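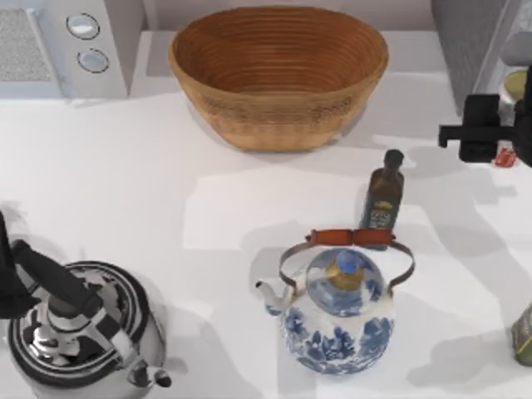

curlgrump

OK so I need opinions before I do something dumb. I've been growing my hair out since March and it's at that stage where it flips up over my ears and I look like a mushroom. My regular place (Satum, the one by the bus depot) wants to thin it out and leave the length. My sister says just get a perm. A perm!! I'm a grown man with wavy-ish hair and a desk job.

Has anybody here gone through the ear stage without cutting? What did you use?

tidewater_tess

Don't let them thin it. I let a stylist do that in July and it was frizz city for months. Get a trim at the neck only, leave the sides alone, and put a little cream in while it's damp. I use the Cerine one in the green tub, it's fine, not magic.

halfpart

Gotta disagree with Tess. Thinning is great if your hair is thick and the person knows what they're doing. Mine is super dense and without it I'm a triangle. Been doing it every 13 weeks for ages, zero frizz.

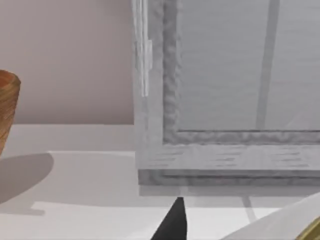
Anyway the bigger thing is how you dry it. Don't rub with a towel, squeeze it. And quit washing every day if you are, it took me 2 weeks to get used to that and now I wouldn't go back.

curlgrump

I do wash every day, guilty. I bike to work — helmet hair is a whole other problem.

Is the Abella clay any good for this length? A guy at work swears by it but he has a buzz cut, so...

tidewater_tess

Clay on long hair is a no from me, it just clumps. And halfpart, you said yourself yours is dense, his is wavy and maybe not thick at all. Different head!

halfpart

Fair, he didn't say. Curlgrump, is it thick?

curlgrump

Medium? The lady at Satum called it "busy."

prastafan553

Perm guy checking in. Got mine done at Prastatard last spring and I love it, wake up and go. Your sister is right lol. Just don't wash it for a couple of days after and ask for big rods, small ones will give you poodle.

halfpart

Perming hair that's already wavy to fix one awkward month seems like a lot to me.

curlgrump

Going with the neck trim and the cream for now. If I still look like a mushroom when it reaches my collar I'll ask about the big rods.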